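Clustmont Baseball Notes
12/10/19

The fall schedule is done, and the coaches have had their end-of-season meeting. Most of what came out of it concerns the pitching staff, so that is where this item will stay.

Abelardo Lagos will start next season in the rotation. He spent the first half of this year in the bullpen and moved over when Filletti hurt his back on the road trip to Clemiron. Lagos had not started a game since high school, and it showed the first time through. He was throwing everything as hard as he could and was out of gas by the fourth inning. By October he had slowed down between pitches and was using the changeup to left-handed hitters, something he never had to do in relief. His last start was his best one. He went 6 innings on 78 pitches, walked two and left with the lead.

The pitch count matters here. Lagos has always been able to get outs, but he gets them slowly, with a lot of full counts. If he can keep working through the sixth on that kind of number, the bullpen is in much better shape than it was this year, when the same few arms seemed to be up and throwing every night.
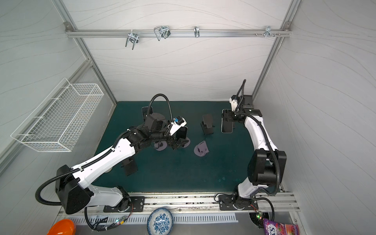
Filletti is expected back for the first day of winter workouts. He has been playing catch and has not yet thrown off a mound. The plan is to bring him along slowly and use him in short outings until the weather warms up. He would like to start. He has said so to anyone who asks, and he has a case, given how he pitched before the injury. My own view is that the short outings suit him better. His fastball loses a good deal the third time through the order, and it did so before his back was a problem.

Behind the plate, Górecki will catch most days again. He had a poor year with the bat — he would tell you the same — but base runners stopped testing him after the first month, and the pitchers like throwing to him. Lagos in particular shakes him off very little. The club still wants a second catcher who can take a doubleheader game without the lineup suffering for it.

Muammer Kurtuluş remains as pitching coach. He has changed the throwing program for the winter, with more long toss early and less mound work before the new year. Pitchers who want to work on a new grip should talk to him before they start on it. Two of them came back last spring with sliders they had picked up on their own, and both spent several weeks getting their old arm slot back.

The fifth spot in the rotation is open. There are a couple of younger pitchers who could take it, and the coaches will not name anyone until they have seen them face live hitting.

Winter workouts are indoors, at the usual time. Bring both pairs of shoes, as metal spikes are not allowed on the turf. Parking is on the north side while the front lot is being repaved.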